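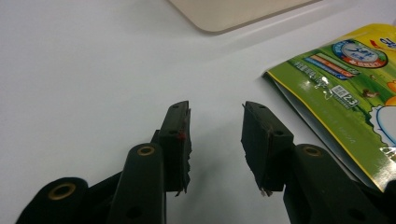
About Faststead

Faststead is a small packing and kitting shop in Grisau. We put household goods into tubs and boxes for stores, landlords and relocation firms that need the same set of items over and over. A typical order is 200 welcome kits for new apartments. The smallest we take is 2.

What we pack

Most of our work is pantry and cleaning supplies: bottles, pouches, jars, sponges, paper goods. We don't handle glass over one quart or anything that has to stay frozen.
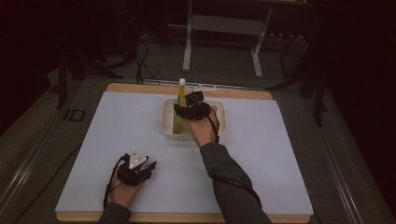

Liquids are the part of the job we get asked about most. Every new kit is tried out by hand on a plain white board before we quote a price, and bottles go in first. A clear bottle with a white cap, like the one leaning in the white tub, needs something next to it or it will tip on the truck. We try the tub with different neighbors until the bottle stays upright, then write down the order of packing and keep it with the customer's file.

Our current list has 589 items on it. Customers can also send their own stock to the Grisau address, labeled with the order number.

Pouches and soft goods
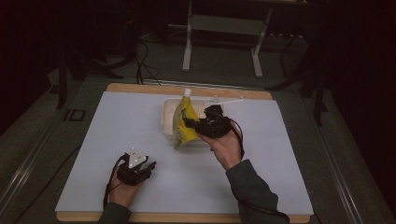 By the Faststead packing desk
Updated in October

Spouted pouches came onto our list when Buthelezi, a grocery wholesaler, asked for snack tubs for day camps. A soft pouch like the yellow one with the small white screw cap has no flat side to stand on, so we lay pouches down last, caps all facing the same way. Tubs for these orders are the rectangular kind with rounded corners. We buy them from Cendov and can supply them with or without printed labels.

Orders and pickup

Send us a list of items and the number of kits. Quotes go out by the next working day. Pickup is at the side door until 4 p.m., and local delivery is included on orders of 200 kits or more.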